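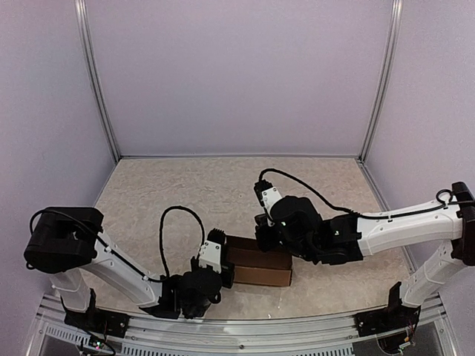

Week 3: learning from demonstrations, two arms at once

Posted in: Teaching > Robot Learning
By Cadi Skyrme, 4 Feb 2020
2 comments | 3 shares

Right, so last week was one arm, and I promised you boxes! The cardboard box job is my favourite for this – both grippers have to agree on where the thing is, and a policy trained on each arm separately has no idea what the other one's up to.

Kári Egilsson's fix (the Mudeck paper, please read section 2) is to predict both arms' next 100 steps together, as one chunk. He trained on more than 3750 demos. Have a think before the lab: what happens if the box slips halfway through a chunk?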